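Skirnico Puts Automatic Key Tags to the Test Before Selling Them to DJs
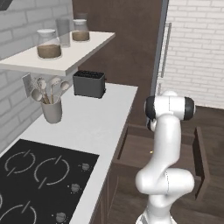 MUSIC SOFTWARE

Skirnico will release Plido, its key and tempo checker for working DJs, in January. The company is making fewer promises than is usual in this corner of the business.

Most track libraries now come with a key and a BPM beside every title. Skirnico does not think those numbers deserve the trust they get. Before writing any of Plido, the company ran 2,000 dance tracks through two analysis programs and had the results checked by ear. The programs often disagreed with each other. Where they did agree, the listeners still threw out some of the answers -- mostly on tracks with long drum intros or a bass line that never settles.

Plido shows a key only when it has good grounds for one. Otherwise it leaves the field blank and marks the passage that caused the trouble. Users can play that passage back in 30-second clips and enter a key themselves.

The software will not suggest a "perfect" next track. Skirnico doubts that two songs belong together because a chart says so, and it has seen no test that would change its mind.

Mudgway, the download store, will try Plido on its house and techno sections first. Vutik, a maker of DJ controllers, is looking at adding support. Neither has agreed to anything past the trial.

Plido will be sold for a one-time fee. The price has not been set. A list of the tracks used in testing, with the listeners' notes -- including the ones Plido got wrong -- will be posted on the Skirnico site on release day.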